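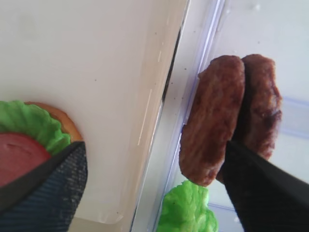 Photos: Brevotell demo table, February

Speaker notes, "Can it make me a sandwich yet?"
Slot is 2 in the afternoon, after lunch. Speak slowly. Water on the left.

Opening
Good afternoon. My name is Kamil Matoušek. I work on small automation for kitchens and packing shops, and my relatives ask me every Christmas when the machine will come that does the dishes. I would like to give them a serious answer, so today I try it on you first.

The task I have chosen is a hamburger. All the pieces are toys, made for children. There is a bun, lettuce, tomato, a patty, and a bun again. A child of four can do it and will be bored after the second one. For a machine it is still a good test, and I want to explain why.

(Pause. Let them look at the slide.)

Part one, picking one thing
In a factory, parts come to the robot always in the same position. Somebody paid for this. A fixture holds the part, a sensor confirms it, and the arm can be almost blind. At home we have no fixtures. We have a drawer.

Two patties that lean on each other are already a small drawer. The gripper must go between them, or around one of them, and it must not take both. When I pick up one slice of bread at home I do not think about this. My fingers feel that the second slice is coming too, and they let it go. Many grippers do not feel anything of this kind. They know only how far they are closed.

Say here: the difficult part is contact. Seeing is much better than it was.

Part two, putting it down
People always ask about the picking and they forget the placing. A stack has a memory. If the tomato is a little to the side, the patty will sit a little to the side as well, and the top bun gets the whole sum of the mistakes.

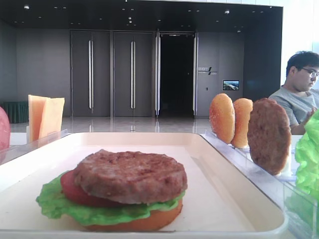

Séverine Hamel wrote to me after she read the draft of this talk that I am too kind to the machines. In her opinion a burger is an easy case, as every layer is flat and the order is known before you start, and she would like to see the same arm fold a wet towel. I agree with her about the towel. I have no good slide about towels.

But I keep the burger, because the known order does not help when a layer goes wrong. Then you must notice it, decide if it is bad enough, and repair it. In our trials at Prenlow we made 300 attempts with a similar stack, and 137 of them finished without a human hand. Most of the others did not fail in a dramatic way. The arm simply continued with the next layer on top of a bad one.

(If somebody laughs, wait. Then continue.)
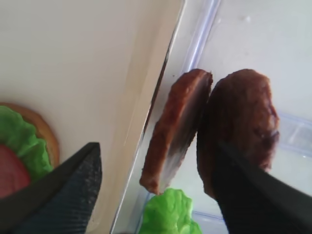

So what does it mean for the shop floor? For a small kitchen or a packing table, I would say yes to the work where you can control how the pieces arrive. Put them in a rack, leave space between them, use the same tray every day. You do half of the work for the robot, and it is a fair trade if you have many trays.

For the home I would say not yet. Nobody wants to arrange the cutlery for the machine before the machine arranges the cutlery.

Questions I expect
Price: do not give one.
Speed: slower than a person, say it directly.
Real food: softer, wetter, and it must be washed after. Ask them to come to me in the break.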